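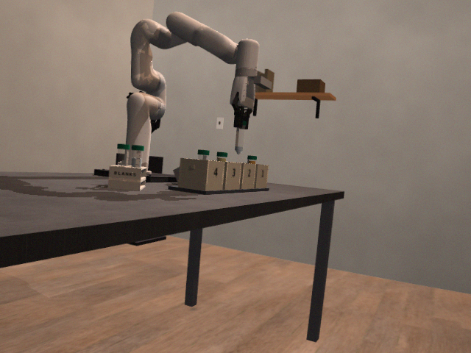

Figura 2. Bancada com caixas de amostras numeradas.

3.2 Rotulagem e perda de amostras

A literatura sobre coleções de sementes dedica capítulos inteiros à temperatura e quase nenhum à caligrafia. No arquivo de Skernum, das 2000 amostras inventariadas, 700 traziam etiquetas que só o autor saberia ler, e o autor reformou-se em julho. Tomaszewski, consultado por carta, reconheceu a própria letra, mas não o que ela dizia.

Adotámos a numeração por caixa (Fig. 2), em que a posição identifica a amostra e o rótulo serve apenas de confirmação. O método pressupõe que as caixas não mudem de lugar – pressuposto que resistiu até ao primeiro sábado de limpeza. As duas séries afetadas foram reconstituídas a partir do caderno de entradas, escrito, felizmente, à máquina.

O esquema de Sadowski, que combina espécie, ano e local de colheita num único código, é mais robusto, embora produza códigos mais compridos do que a etiqueta. Para a série Lotia, com 1000 entradas, mantivemos o código abreviado e registámos as exceções no Apêndice B.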